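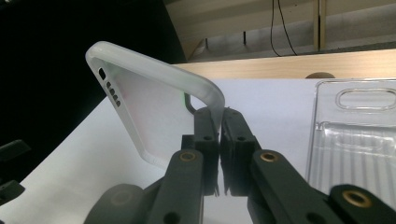 ## Flalo Frosted Phone Case

We've sold plenty of cases from our little shop in Plandthorpe, and the Flalo is the one I keep going back to myself. It's a milky, see-through white with a thin raised rim and nicely rounded corners, and it slips into a coat pocket without any fuss – lovely on a cold November morning!

Wipe it over with warm soapy water and a soft cloth, and let it dry fully before the phone goes back in.

Not sure which size you need? Ring the shop and ask for Keerthana, any day but Tuesday.

**Stock code:** 1170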